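Notebook, gift wrap and ribbon station, April, started 14:10

Present: Trinity Boateng, Arturo Amato. Dilani Majumder on the log. 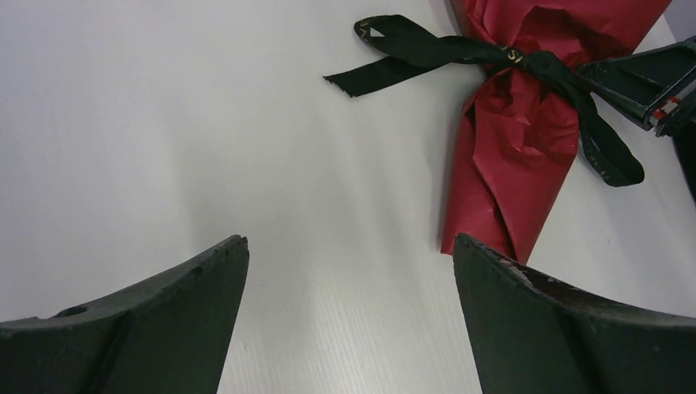 Can a robot take over wrapping and tying at a shop counter yet?
Parts of it. Moving a wrapped item and holding paper closed are within reach at a slow pace. Tying a bow in soft ribbon without a person nearby to step in is still too unreliable to plan a shift around.

Item on the table is the red paper bundle with the black satin ribbon knotted at the middle. Crinkled paper, lots of folds, so the outline differs from every side. Ribbon has gold lettering. One loop lies flat on the white top, and the loose end has a frayed diagonal cut.

Task today was ribbon handling only. Pick up the loose end, lay it straight, release. No tying.

17 attempts, 6 clean. Most misses were the same fault: fingers close just above the ribbon and come up with nothing. Lowering the grasp height 2 mm helped until the tips began dragging on the table. Arturo wants a compliant pad. I would try the force threshold first, as it costs nothing.

Right fingertip is worn through the dark coating near the tip, lighter material showing. Left as is for today. Do not swap one finger alone or the calibration is off again.

Satin is a bad material for this. It slides on itself and keeps whatever twist it had. Grosgrain behaved better on the Harlow job. Sewwandi asked whether a person could do the knot and the arm do the rest. For Prallier's counter that probably pays, but their packing bench needs the knot too.

Log starts at entry 1087. Timestamps on the wrist view lag the joint data slightly, not corrected.

To do: threshold sweep, matte cover for the table (glare toward the middle), ask Nimal for the wider ribbon. Paper bundle stays on the shelf, do not rewrap it.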